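Catch-all bin

A catch-all bin (also odds-and-ends bin, dump bin, bits box or, in parts of Canada, the everything tub) is an open container kept in a home, classroom or workshop for small things that have no settled place of their own. It is a close relative of the junk drawer, but it can be picked up and carried from room to room, and its contents can be seen from above without opening anything. Toys, packaging, spare parts, half-used stationery, single gloves and puzzle pieces are all common finds. Few household objects say as much about the people who live with them, and few are as pleasant to rummage through.

Name and related terms

The word "catch-all" has long been used for bags, baskets and shelves as well as bins. In everyday Australian speech "bin" on its own usually means a rubbish bin, so many households there prefer "tub" or "box" to avoid accidents on collection night. Canadian usage is looser and allows "bin" for nearly any open or lidded plastic container. In the Trerard district the same thing is called a "come-back box", the idea being that whatever goes in is meant to come back out.

A catch-all bin is different from a toy box, a sewing basket or a recycling tub, all of which have a subject. It also differs from a donation box, whose contents are leaving. The boundaries are easily crossed, and a good many toy boxes turn into catch-all bins over a single school holiday.

Form

Nearly any container will do, but moulded plastic is the most common material. It is light, it wipes clean, and small ridges or ribs in the walls help to keep it stiff. White and clear plastic are popular choices for a very practical reason: small dark things show up well against a pale floor. Wicker and cloth versions look handsome on a shelf but tend to hide pins, beads and coins in the weave or seams.

Depth matters more than width. A shallow bin spreads its contents into one layer and makes finding things a joy – a deep one builds up strata, with this week's arrivals on top and last winter's batteries at the bottom. Rounded inside corners are easier to clean than square ones. Handles are useful if the bin is going to travel, and a flat rim lets it slide under a bed or a low bench without catching.

Typical contents

The mixture is the whole charm of the thing. A well-used bin will hold items of every shape, some whole and some in pieces, and the best of them are worth a closer look.

Puzzles and small toys are regular residents. The three-by-three puzzle cube deserves special mention, for it has just about the ideal shape and size for a bin: too thick for a drawer, too small for a shelf, and very hard to throw away. It is often put in scrambled, and it may be taken out and turned a few times during a tidy before going back in, still scrambled. Many a clean-up has lost half an hour this way!

Packaging is the other large group. Empty packets, trays, lids and curved offcuts of plastic or card tend to follow the object they came with, and then stay on after it has gone. Some of it is plain rubbish. Some of it turns out to be a refill label or the only record of a part number, so it pays to read a packet before throwing it out.

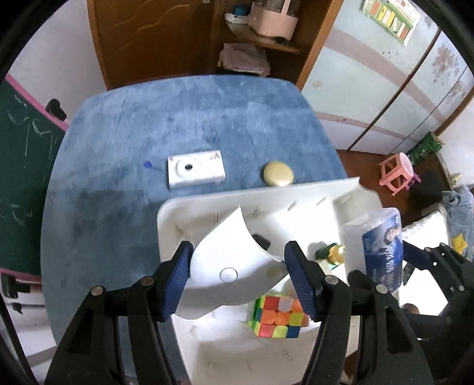 A scrambled three-by-three puzzle cube among other things in a large white plastic bin.

Loose parts make up the remainder: screws, caps, rubber feet, curtain hooks, chargers for devices long departed. These are the hardest things to sort and the most satisfying to reunite with their owners. Finding the missing foot of a wobbly table at the bottom of a tub is one of the small delights of domestic life.

Sorting

There are several ways of going through a catch-all bin, and enthusiasts hold firm views on all of them.

The tip-out method is the oldest. The bin is emptied onto a sheet or towel, everything is spread flat, and items go back one at a time or are moved to a new home. It is quick and thorough, and children love it. Its weak point is that a tip-out abandoned halfway leaves more mess than there was to begin with.

The lift-out method works from the top. One item is picked up, decided on and placed before the next is touched. Flat and flexible things are normally taken first, as they cover whatever lies beneath; once a sheet or wrapper has been lifted away, the solid items under it can be reached easily. The method is slower but it can be stopped at any moment, and it suits a small flat where there is no spare floor.

The tidier Svenja Hamann set out a version of lift-out in her booklet A Tub by the Door, which had a loyal readership in Paridville. She allowed only 2 piles, "keep" and "go", and argued that a third pile for undecided things was simply another bin. Her friend and frequent opponent Lucimara Paiva favoured 4: keep, mend, give and discard. Paiva's argument was that "keep" hides too many sins, and that a broken toy should never be allowed to sit beside a working one without someone noticing. Both systems have their followers, and both work well if they are finished.

The Paridville count

The best-known single sorting of a catch-all bin took place in Paridville on Oct 9, 2022, when the hall on Korneck Street opened its lost-and-found tub to the public. The tub had been filling for years. Paiva led the sorting, and each object was entered in an exercise book as it came out, with a final tally of 988. Buttons were the largest class by a wide margin. A good share of the objects went home with the people who had lost them, among them a brass whistle, a child's left sandal and a jar of marbles whose owner had grown up and moved to Rocha, and who drove back for it the following May.

The exercise book is still kept at the hall and makes wonderful reading. Its entries are short and exact ("cork, chewed"; "key, small, no teeth"; "blue thing") and it has been copied out by hand at least once.

Care and safety

A plastic bin can be washed with warm water and a little dish soap, then left upside down to dry. Crumbs and grit collect along the moulded ridges and in the corners, where an old toothbrush does a far better job than a cloth. Bright sun through a window will yellow white plastic over time and may turn it brittle.

Bins within reach of small children should be checked for button batteries, magnets, pins and thin plastic film. Sharp-edged packaging is best put straight in the rubbish or recycling. Heavy items belong at the bottom, and glass belongs somewhere else altogether.

Games

Rummaging has produced games of its own. In the memory game known around Trerard as Peek, players look into the bin for a short time, turn their backs and name as many things as they can. A harder form, played in pairs, calls for the colour of each item as well – puzzle cubes are usually left out, or allowed only with the agreement of both sides, as arguments over which colours were showing can go on all afternoon.

See also

Junk drawer
Lost and found
Mending basket
Toy box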